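ok so a thread on the regional business network thing bc people keep asking me in DMs and I can't type it out again

background - I've been on the membership side of our small manufacturers network for 2 years. mostly packaging, some metal, a few food people. dues are tiny. expectations are not

the big question right now is whether we merge with the network across the river. vote is coming. I'm leaning yes but I have Concerns

first, what a merger gets us. shared trade fair booth. one newsletter instead of two that say the same thing. one export helpdesk. that last one is the big one for me

right now if a member wants to sell abroad they call Mbali Van Wyk and hope she isn't on another call. she's great. she is also one person with one phone
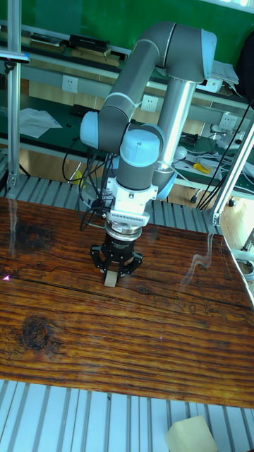 the other side has a proper helpdesk, people who know customs forms, a translator on contract. our members could use that on day one if the agreement is written right

IF it's written right. draft I saw had a line saying access to services "may be phased." phased how. phased when. no answer yet

second thing, money. their dues go by headcount, ours are flat. so a five person shop pays less after the merger and our bigger members pay a lot more

Halley already told us they'd have to think about it. Woldemariam said the same thing but nicer

I get it. if you're one of the big ones and your bill goes up you want to know what for. "visibility" is not an answer, please stop writing visibility in the slides

third, training. we do the joint purchasing workshop every November and it fills up every time. theirs is all webinars. nothing against webinars but my members do not watch them. they say they will and then they don't

Gemechu Woldegiorgis asked at the last meeting if the in person sessions stay. he got told it's "under discusion." that's a quote incl. the spelling, it was on the slide

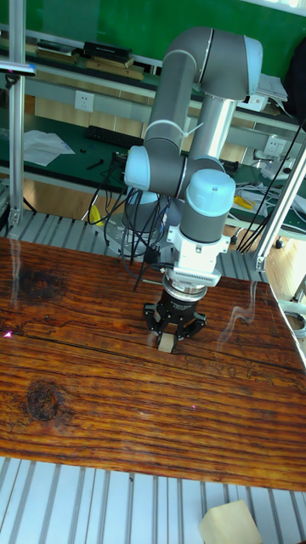
ok the name. yes there is a fight about the name. no I will not be posting the options. one of them is an acronym that sounds like a cough medicine

also who gets the office. ours has parking, theirs is next to the train. I vote parking, I am biased, I drive

more serious - board seats. proposal is we get 3 and they get the rest. we're the smaller group so fine, fair enough, but then I want a rule that dues can't change without both sides agreeing for the first couple years

Tiruwork Assefa is drafting wording for that. if you have opinions send them to her and not me, she asked for this, she really did

somebody asked how many contacts we're talking about on the combined mailing list. around 200 once you take out the duplicates. there are so many duplicates. Zumow is in there under two spellings and an old address

which reminds me, if you're a member PLEASE check your entry in the directory. I found one company listed under printing that hasn't printed anything since before I started. they do labels for Vonatine now I think? or did. anyway update it 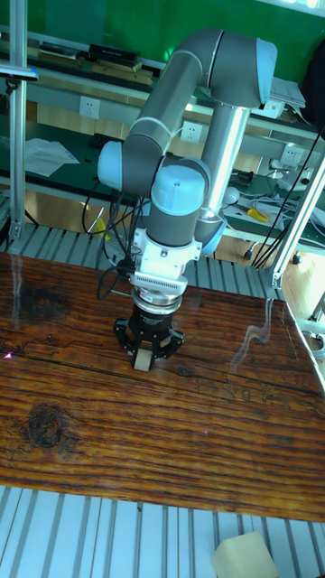 back to the merger. the thing I worry about most is the small ones going quiet. in a small room the two-person shops talk. in a big room they sit by the door and leave at the coffee break

Zewditu Belay suggested keeping local groups that meet on their own every other month w/ their own little budget. I like this a lot. it's not in the draft. it should be in the draft

Tekle Gebretsadik says put it in as an amendment and stop complaining online. fair. doing it tonight

if you want to propose somthing too, it has to be in writing and it needs 2 member companies signing it. email is fine. a thumbs up in the group chat is not signing, I asked

and if you can't come to the vote you can send a proxy, form is in the members area under documents, NOT under forms. I know. I've asked them to move it

for the people asking if I'll still do this job after - no idea! depends what they call it and where I have to park

will post the new draft when I get it. replies open but I'm in meetings til late so be patient pls

edit: proxy form link was dead, fixed now 11/22/20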